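色彩基础 第9讲 灰
讲义，2023年2月12日更新

上次讲到饱和度没讲完，练习先不收，下次和这次的一起交。

一、灰到底算不算颜色

课本里叫无彩色。黑、白、中间那一串。考试这么写没问题。
但实际调色碰到的灰，几乎都带一点倾向：偏蓝、偏绿、偏紫、偏黄。真正中性的灰很难得，印刷里灰平衡一跑，整张就发红或者发绿，肉眼对这个特别敏感。
所以分两种说法，记一下：
中性灰：色相说不出来，只剩明度。
有彩灰：饱和度很低，但还能判断冷暖。
判断冷暖的办法：拿一张别的灰放旁边比。单独一块灰盯着看，看久了什么都像。上周有同学交的“暖灰”，单看挺暖，放到Quiroga色卡旁边一比就绿了。

二、灰怎么来

1. 黑加白。最省事，出来的灰常常偏冷，尤其用炭黑配钛白的时候，淡色部分会泛蓝。这个叫底色调，颜料商一般会标，Anex的管子上标在背面，字很小。
2. 互补色相混。橙加蓝，红加绿，黄加紫。出来的灰有“肉”，同一幅画里用得上，因为它和画面里的颜色本来就是亲戚。
3. 三原色一起混。容易脏，比例难控制，初学不推荐，作业第三题偏要你们试一次。
4. 并置。小点小线排在一起，离远了看成灰。织物里很多，黑白细格布远看就是灰的。印刷网点同理。
5. 罩染。底子干了以后薄薄罩一层补色，原来的颜色往下沉。油画、水彩都行，丙烯也行但要快。

注意第2条，补色混合要从少到多加。先放浅的、弱的，再加深的、强的。蓝的着色力常常比橙大得多，一不小心就过头，然后拼命加橙，最后一大滩，调色盘都装不下。每年都有人这样。

三、明度阶

练习纸上是9格，最左白最右黑，中间自己填。要求是看起来等距，称出来等量是没有用的。白颜料里加很少一点黑，明度就掉一大截，到暗的那头加很多又看不出变化。人眼对亮度的感受接近一条弯的曲线，讲义最后附的图看一下（图放在课程文件夹里，这份没贴）。
常见毛病：中间格偏暗。检查方法，眯眼。眯眼以后如果右边几格连成一片，就是跳太快了。
还有一个毛病是湿的时候比。水彩干了会变浅，丙烯干了多半变深，一定要等干了在比。

四、灰做背景
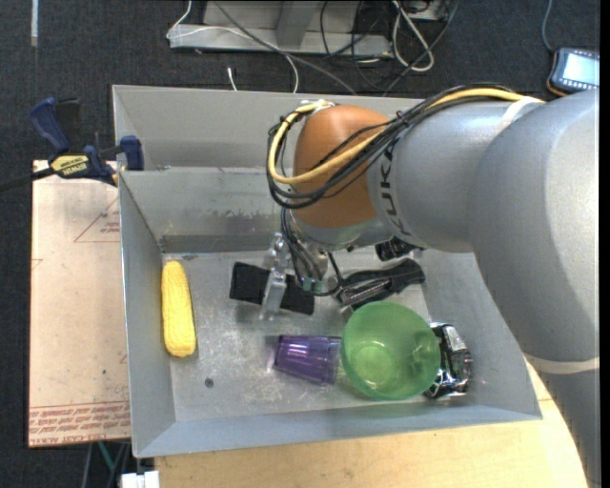 灰底的好处是不抢。任何颜色放上去都显得比在白底上更饱和一点，白底太亮，把旁边的颜色压暗了，黑底则相反，会让颜色发光，浅色看着膨胀。展厅墙面用浅灰就是这个道理，Giltemness那个展用的墙漆，明度比一般展墙低了一档，画框一圈都显得很稳。工业品配色也常走这条路，大面积用灰，小面积给一个暖色，像图里灰臂前端那块橙褐色的圆壳，面积不大，饱和度也不算高，可是视线先落在那儿；顺着它绕过去的那根黄色线缆也一样，细细一条就够了。如果底子换成红的，这两处都会弱下去。面积比例这件事后面第五节还要说，先有个印象。还有，灰底自己也会受影响，旁边有一块强的橙，紧挨着的灰会往蓝里跑，这是同时对比，眼睛自己补出来的，颜料里没有。

做个小实验：同一张灰纸剪两片，一片放橙纸中间，一片放蓝纸中间。两片灰看起来不一样。再用一条同样的灰纸条把两片连起来，错觉马上减弱。纸的尺寸随便，灰的面积要小，底色面积要大，反过来效果很差。灰和底色明度接近时效果最明显，差太远就只剩明暗对比了。

同时对比和继时对比别搞混。继时是先看一个再看另一个，盯红方块然后看白墙，出来一个青绿的残像。同时是两个一起在眼前。考试年年有人写反。

五、面积和比例

经验的说法：颜色越强，用得越少。没有公式，书上那些比例表只能当参考，它假定所有颜色都是满饱和，现实里谁这么用。
自己试的时候，先把灰铺满，再往上放彩色纸片，从最小的一片开始，放到觉得“够了”就停。然后再多放一片，看是不是真的够了。
几种常用的灰和暖色的搭法：
冷灰配橙：对比最直接，灰显得更冷，橙显得更亮。容易硬。
暖灰配橙：调子统一，橙会显得柔，缺点是容易糊成一片，需要靠明度拉开。
中性灰配黄：黄的明度本来就高，灰要选中等偏暗，否则黄站不住。浅灰配柠檬黄，远看黄会丢。
深灰配土色：土红、赭石一类，安静，适合大面积。室内用得多。
偏绿的灰配粉：Sturnetti那本样册里一大半都是这种，看着旧旧的，很讨喜，用多了腻。

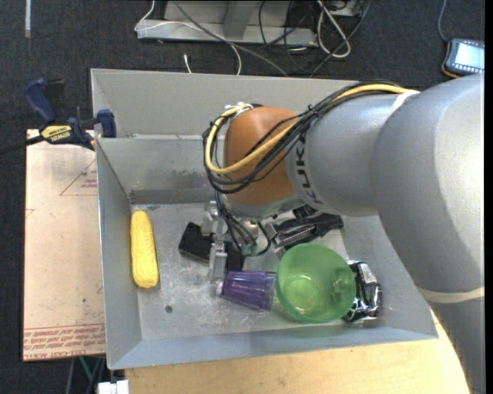
说完搭配说材质。同一个灰，涂在粗纸上和涂在光面卡纸上，明度能差出一格。粗的表面漫反射，各个方向看过去差不多；光的表面有高光，高光处接近白，其它地方反而更深。所以给颜色编号的时候一定要写明光泽：亮光、半光、哑光。只写“中灰”等于没写。
金属更麻烦。金属的灰主要是反射出来的，周围是什么颜色它就沾什么颜色，斜面和平面朝的方向不同，深浅也就不同。画金属不要先调“金属色”，没有这个颜色。先看它周围有什么，再分出最亮、最暗、中间几块，形状对了，自然像金属。高光边界要硬一点，过渡太柔就变成塑料了。

六、光源

灰最容易被光源骗。色温低的灯下暖，阴天窗边冷。两块灰在灯下一模一样，拿到窗边一个发绿一个发红，叫同色异谱，因为两块的光谱成分不同，只是在那一种光下碰巧看着相同。
刷墙、配布、补漆都会遇到。解决办法：在最后使用的那个光下面对色。对完以后换一种光再看一眼。
教室顶灯偏绿，915教室更明显，晚上在那边画的作业，白天务必再看一遍。相机自动白平衡也会帮倒忙，大面积是灰的时候还好，大面积是橙的时候它会把灰推蓝。交照片的同学手动设白平衡，或者旁边放一张灰卡。

七、几个容易错的词

明度和亮度。明度说的是感觉，亮度是可以用仪器量的。口头混着用可以，写作业分清楚。
高级灰。口语，不是术语。一般指低饱和的有彩灰放在一起很和谐的状态，单独一块灰无所谓高级不高级。作业里不要写“我用了高级灰”，写清楚偏什么、多亮、和谁挨着。
灰度。把彩色去掉只留明暗。软件里转灰度有好几种算法，出来的结果不一样，直接去饱和常常把黄和蓝弄成同一个灰，明显不对。检查明度关系用亮度加权的那种。
脏。脏不脏看周围，同一块褐灰，放在一堆纯色里是脏的，放在一堆灰里就很干净。老师说你脏，多半是说它跟旁边的没关系。

八、练习

1. 9格明度阶，只用黑白。干了以后再贴。
2. 互补色混灰，三组，每组5格，两头是纯色，中间一格尽量中性。标出用的颜料名字，Anex或者别的牌子都行，写清楚。
3. 三原色混一个中性灰，配方用文字记下来，失败的也留着，不要扔。
4. 灰底加一个暖色，同一个暖色做两张，一张冷灰底，一张暖灰底，构图要相同，不然没法比。
5. 观察：找一面你每天经过的灰墙，早中晚各看一次，写几句话。不用拍照。可以写得很短。

纸边留21毫米，装订要用。名字写背面。
第4题不要用马克笔，马克笔叠色会变深，边缘有水印，比较的时候干扰太大。
第2题里黄和紫那组最难，紫一般偏红，混出来是褐，要往紫里补一点点蓝。

阅读：课本“无彩色”和“对比”两章，“调和”那章可以先跳过，七月的小学期再讲。Quiroga色卡在资料柜，只能在教室用，看完按顺序插回去，上次灰的那几页全乱了。

下次：褐色。带自己的土色颜料，另外带一块旧布。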